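Wednesday, March 10, 2021

Fiber drink, batch 207. Finally got the oat one to stop turning into wallpaper paste! Dropped the psyllium to 3 grams, swapped in Flutard for half the inulin, and stirred it in cold. Adoración drank hers after five minutes and it still poured — last week's would have held a spoon up.

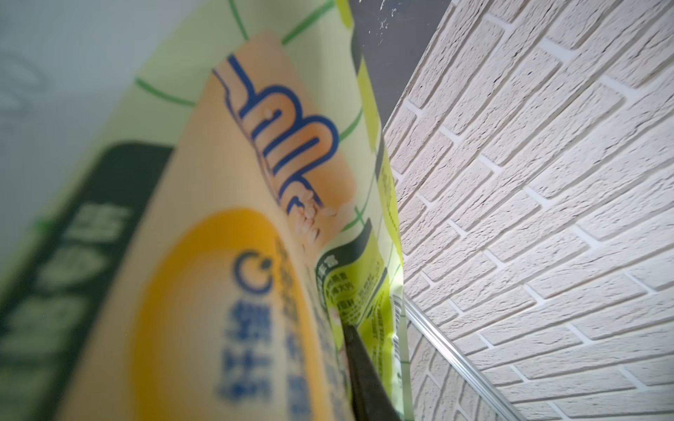
Batch 208 needs a finer grind on the bran, so I'm asking Fulgencio for the Festier mill on Friday (he has it set for chickpeas and hates moving the plates). The other thing is the label, which I keep putting off. I do like a pack that just goes ahead and prints the gut on the front, blue outline, switchbacks and all, on a peach panel. Ours says "digestive comfort" in gray letters and looks like a bank leaflet. Will sketch something.

Still to do: order more oats from Prodach, wash the 5-liter jug.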